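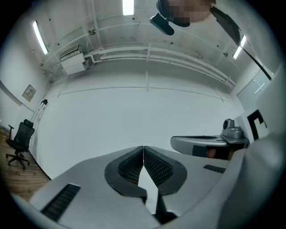

Séance 4 — Ce que vaut une moyenne

On lit souvent que « le client moyen » de telle enseigne dépense tant par visite. Je me méfie de la formule, et je vous invite à en faire autant. Reprenons l'enquête Kastel distribuée en cours : 793 questionnaires envoyés, 429 retours. Que pensaient les autres ? Le rapport n'en dit pas un mot, et conclut quand même sur « la clientèle ».

Deuxième souci, la dispersion. Une moyenne de 20 euros peut recouvrir des paniers tous voisins, ou bien une foule de petits achats et quelques très gros. Sans médiane ni écart-type, impossible de trancher — et le tableau ne donne ni l'un ni l'autre.

Bukola Ezeani défend l'usage de la moyenne pour comparer deux périodes. Admettons, si le mode de collecte n'a pas bougé. Chez Kastel, il a changé en juin.

À lire : le chapitre de Peadar Hayes sur la non-réponse, section 2 surtout. Sa méthode de redressement me convainc peu, on en discutera.

Dernière mise à jour : 13 août 2025

Documents récents
Séance 3 — Lire un tableau croisé
Étude de cas : Fandix
Exercices sur la médiane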